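Ticket: Policy trained on Sterkside hand-held demos tips cups too early
Project: Kutia
Status: open, waiting on retrain
Priority: medium

First entry, June
OK so this one has been bugging me all week. The policy picks up the cup fine, carries it fine, and then starts tilting way before it gets to the target. We ran 18 trials on the arm and it tipped early in 16 of them. The other 2 were good, which is almost more annoying!

What I tried first
Checked the wrist calibration - clean. Swapped in the older checkpoint and got the same early tilt, so I don't think it's the last training run. Slowed the controller down too, and all that did was give me a slower early tilt.

Next morning, 9:40
I went back through the training set (455 demos, all hand-held gripper, no teleop) and replayed a bunch of them at the point where the wrist starts to rotate. A lot of us were tilting while still moving sideways. It feels natural when you're holding the tool yourself, and the model copied it faithfully. The Stovow subset is the worst for this. The De Luca subset is much better, people there finished the move and then rotated.

What I'm doing about it
Relabeling so the sideways move and the tilt are separate phases, then retraining with the Stovow demos down-weighted. I'd rather not throw them out, the grasps in there are really nice. If anyone has the script that splits demos on wrist angle, please drop it in this ticket, mine chokes on the short ones.

Still open
Does the tilt angle need to go in as an input, or is the wrist view enough? I'm attaching a tilted grasp from the tool camera, white cup with both fingers on it near the open end. The groove by the rim is easy to pick out at this angle, so I'm hoping the view is enough.

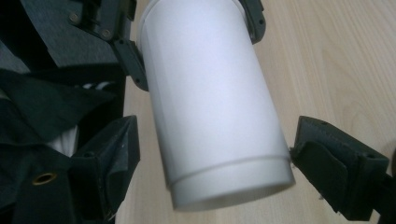 Dagim Dinsa
Robot learning engineer, Kutia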